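Can a Machine Do the Chores Yet? Gallery

Fendia has been looking at small jobs in homes, break rooms and stockrooms since August, asking the same plain question of each one: could a machine take this over now, and would you want it to? This page collects our notes on the jobs themselves. The written tests are on the Urkunham pages, and the figures below come from there.

We logged 3,272 tries in all. A try counts as done only if a person did not have to step in, fix something, or finish the last bit by hand. We did not grade on speed, although we kept the times.

Cups were the job we expected to go well. They are light, they are all the same shape, and they live in one spot.

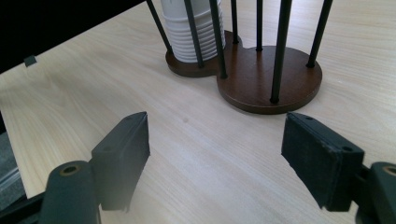

Restocking and handing out cups came to 608 tries. Picking up one loose cup from a bare table is close to solved, and we would trust a machine with it in an office kitchen today. Taking one cup from a nested stack is harder. The ribbed rims sit tight against each other, and a grip that is a little too low brings two or three along. A holder makes it harder still. With thin black rods standing up around a stack of white cups, the fingers have to come in at the right angle or they meet a rod first. A person feels the rod and moves over without thinking about it. Most of the machines we tried pushed on, and a light stand on a smooth table will slide when it is pushed.

Our rating for cups: loose cups yes, stacked cups sometimes, stacked cups in a holder not yet.

Other jobs from the same round, without pictures for now:

Wiping a counter. Good on an open counter. Poor near a toaster or a sink edge, where most of the crumbs are. We ran 632 tries and would use a machine for the middle of the counter only.

Folding towels. Slow but fairly steady. Hand towels came out fine. Bath towels often ended up with one corner hanging out. Fitted sheets were dropped from the list.

Facing shelves. Pulling boxes forward to the front of a shelf worked well with stiff packaging. Bags of chips and anything in soft plastic did not. The El-Sayed store let us use one aisle after closing, and the night crew was quicker at every shelf.

Emptying a dishwasher. Plates are coming along. Silverware is still a problem, mainly the small spoons. Plastic lids hold water and spill it on the way out.

Sorting returns. Fine when the tag faces up. If the item has to be turned over to find the tag, it takes longer than doing it by hand.

Each machine got 30 practice tries before we started to log. The Rovum setup was given the same number as the rest, and its results are counted in with the others.

We plan to go back to cups with a wider holder and a heavier base. Pictures of the towel and shelf work will be added to this page when they are sorted.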